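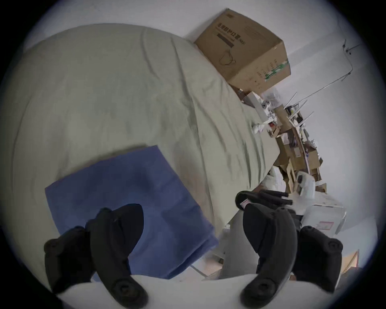 A blue cloth on a pale green sheet.

Terum opens its bedding repair and swap room in Trarnar this March

By the Terum press desk
Posted in March
14 shares | 3 comments

I've been wanting to write this one for ages, so forgive me if it reads less like a press release and more like a letter to a friend. Terum, our little household textiles shop in Trarnar, is opening a repair and swap room at the back of the building, and it'll be open to anybody with a sheet, a pillowcase or a duvet cover that's seen better days.

We've sold bed linen on Orellana Street for 26 years. In that time I've heard the same thing over and over at the till: the old set was lovely, the middle went thin, and out it went. I always winced a bit! A double sheet that's gone in the middle has plenty of good cloth left down both sides. My gran used to cut hers in half, turn the edges to the middle and sew them up again, and we slept on them for years (you got used to the seam).

So that's the first thing we'll teach. Sides-to-middle takes most people an afternoon on a machine, and we'll have two machines set up, plus a big cutting table and more thread than is sensible. Bring your sheet washed and ironed if you can manage it — an unironed one is a pig to cut straight. 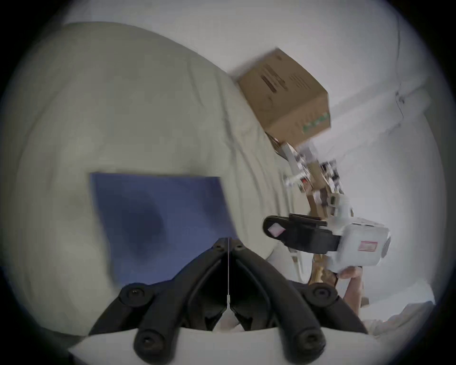 What it costs and how the swap works

Mending sessions are £3 each, and that covers thread, elastic and a cup of tea. The swap is free. You bring in clean bedding you no longer want, you get a token for each piece, and you spend your tokens on whatever's on the shelves. Odd pillowcases are very welcome. So are fitted sheets with tired elastic, as we'd much sooner put new elastic in than see them go in the bin. We can't take pillows, duvets or electric blankets, sorry.

We're starting with 100 pieces of our own, mostly ex-display sets and returns with a pulled thread or a wonky hem. Erkier, the laundry two doors down, has kindly offered to wash anything that comes to us a bit musty from the back of a cupboard, and they're giving our swappers a discount on service washes through the spring.

Sizes have been the fiddly bit, I'll admit. Labels wash out, and a king and a super king look much the same when they're folded. We've marked the floor with tape so you can spread a sheet out and check before you carry it home on the bus.

Doors open at 10am and the last mending session starts at 2pm. You needn't book for the swap, but do put your name down at the till for a machine. Local papers and newsletters are welcome to reprint any of this — just ring the shop if you'd like a chat or a visit first.

Press contact: Terum, Orellana Street, Trarnar
© Terum. All rights reserved. | Back to top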